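Plirkard Property Log – Desk Guide
Section 4: Setting up the intake terminal

Last changed 31 Aug 2021. Replaces the July sheet, throw that one out. Changes are mostly in 4.3 and 4.6.

For whoever sets up the front property desk at a station. Not for patrol laptops, those are Section 7. You need an admin login and the station code. No station code, stop now and get one from Inna Savchuk, records systems. It can't be added later without wiping the terminal.

4.1 Before you start

Have on the desk:
Terminal and its power brick
Drekix label printer, one full roll loaded
Scanner and cradle
Network cable (wireless not allowed on this one)
The sealed envelope with the recovery key

Note: the envelope stays sealed during setup. If it was open when you got it, send it back and ask for another. Don't tape it up and carry on.

Caution: do not set up during a shift handover. Officers will try to book things in while the terminal is half configured and those items end up with no case number. Cleaning that up took two days at Semeniuk Street.

4.2 Power and network

1. Network cable first. Port on the back, the one with the blue surround. The other port is for the vendor and does nothing for you.

2. Power on. Let it go through both restarts. Screen goes black in between, leave it alone.

3. At the gray login page type the admin name. Lower case only.

4. Check the top right corner. Green dot = talking to the server. Amber = cable is in but no route. Call the network desk for amber, don't start swapping cables.

5. Set the clock source to Server. Never to Manual. Every custody entry is stamped from this clock and a defense attorney will ask about it.

4.3 Station code and shelf map

1. Open Setup, then Station. Enter the code. Enter it again. Save.

2. The name of the station comes up by itself. Read it. Wrong name means wrong code – back out with Cancel before you save, not after.

3. Load the shelf map. Setup, Storage, Import. Pick the file with your station code in the name.

4. Wait for the line "Map loaded". On a big station it sits at zero for a while and then jumps. Normal.

5. Open three shelves at random and compare with the real labels in the property room. Walk in and look. Don't do it from memory.

Note: cash, firearms and narcotics each have their own zone and each zone needs a second signature. If your map shows them in General storage the file is an old one. Ask for the new one.

Note: refrigerated shelves show with an R. Some stations have R shelves on the map and no refrigerator. Turn these off under Storage, Inactive, or sombody will book a swab kit into one.

4.4 Bringing in the old ledger

Only if the station is moving over from Kadel or from paper. New stations go to 4.5.

1. Export from Kadel as a plain list. Leave out closed cases older than the retention date.

2. In Plirkard pick Setup, Ledger, Dry run. Always dry run first.

3. Read the reject list. The pilot station had 1,347 lines and 432 rejects on the first try, nearly all of them case numbers typed with a space in the middle. Fix these in the export file, not on the terminal.

4. Dry run again till the reject list has only lines you can explain.

5. Now Import. Can't be stopped once it is going.

6. Print the summary, sign it, get the property sergeant to sign it. Goes in the red binder.

Caution: an imported item with no physical match is a missing item and has to be reported as one. Do not delete the line to make the totals agree. Deletes are logged with your name and internal affairs gets a copy of the log.

Paper ledgers: type in open cases only. Use the original date of seizure, put the ledger page in the Remarks box. Handwriting you can't read – put UNREADABLE in capitals and scan the page. No guessing at serial numbers.

4.5 Users and roles

1. Setup, People, Add. Badge number, last name, role.

2. Roles:
Intake – books items in, prints labels. Can't release.
Custodian – moves and releases.
Viewer – looks only. Detectives get this one.
Auditor – sees everything, changes nothing.

3. One person can't be Intake and Custodian on the same terminal. The system lets you tick both. Don't. It fails at audit.

4. Each user sets their own PIN at the keyboard, you step away from the desk while they do it.

5. Set the idle lock. Default is 30 minutes, much too long for a front desk with the public on the other side of the glass. Set it to 2.

Note: officers suspended or under investigation get switched to Locked the same day. Not removed. Removing takes their name off old entries and the chain has a hole in it.

Note: shared logins. No. Not for the night desk either.

4.6 Label printer and test booking

1. Plug the printer into the side socket of the terminal. Wait for the beep.

2. Setup, Printer, Align. Prints two labels. The bar code should be clear of the edge on both. If it runs off the edge turn the guide wheel one click left, align again.

3. Log out as admin, log in as an Intake user. The test booking won't run under admin.

4. Pick New item, then Training case. The case number fills in with a T at the front. If there is no T you are in a live case, back out.

5. Fill in the item screen. Type, short plain description, where found, who found it. Write what the thing looks like and leave out what you think it is. "Yellow metal ring", not "gold ring". "White powder in bag", no drug name before the lab says so.

6. Attach photos with the Add button. Up to four per item. They show up one under the other in the item record and they can be opened full size from there.

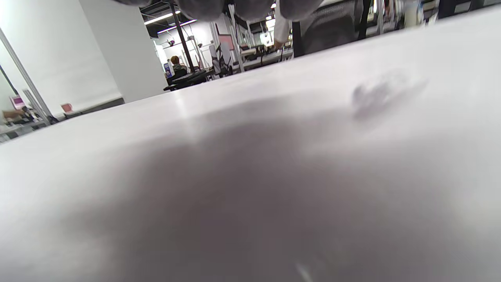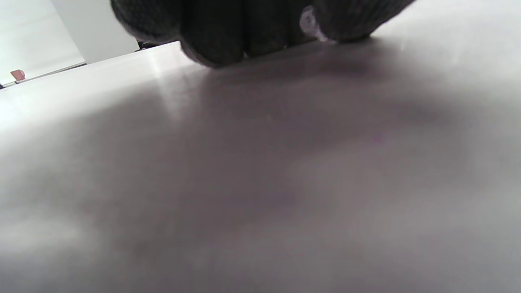
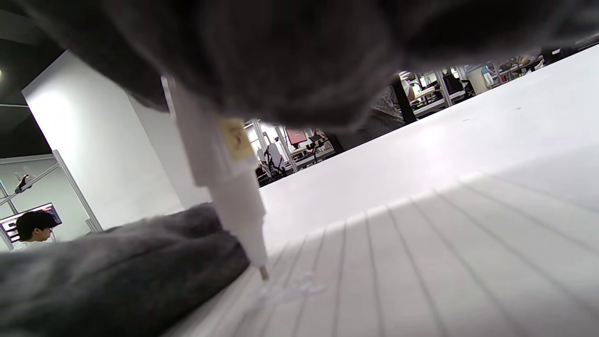

7. Press Seal record. The terminal asks for the PIN again. After this the description is fixed, corrections go on as a dated note underneath.

8. Print the label, scan it with the hand scanner. The same record has to open. If it opens another one the printer is holding an old job. Switch printer off, clear the queue, print again.

9. Log in as Custodian. Release the test item to "Training". Check that both names and both times show in the chain.

10. Log back in as admin and run Clear training items. Only T numbers go away.

Caution: put the label on the bag and never on the item. For sharps the label goes on the outside of the tube, after the cap is on.

4.7 If something goes wrong

Terminal says "No station" after restart
Code was not saved. Do 4.3 again from step 1.

Scanner reads but nothing happens
The cursor is in the Remarks box. Press Esc, scan again.

Photo won't attach
File too big or the record is sealed already. Sealed records take photos only through a dated note.

Label prints blank
Roll is in upside down.

Amber dot in the middle of a booking
Finish the booking. It is held on the terminal and goes up when the dot is green. Don't power off while amber. Paper form P in the drawer if the dot stays amber for about an hour or the screen freezes.

Item shows in two places
Stop. Don't move it in the system. Go find the item, note the shelf, call it in.

User locked out
Five wrong PINs. Admin can reset from People, Reset PIN. Write it in the desk log with the time.

4.8 Sign-off

1. Print the setup report (Setup, Report, Full).

2. Check station name, clock source, idle lock, number of active users.

3. You sign, property sergeant signs.

4. Scan it to Jad Abou Jaoude, audit desk. He opens the terminal for live cases, usually same day. Till then it takes T numbers only so keep the old ledger going along side.

5. Recovery key envelope, still sealed, into the station safe. Enter it in the safe book.

Next: Section 5, Daily opening and closing checks.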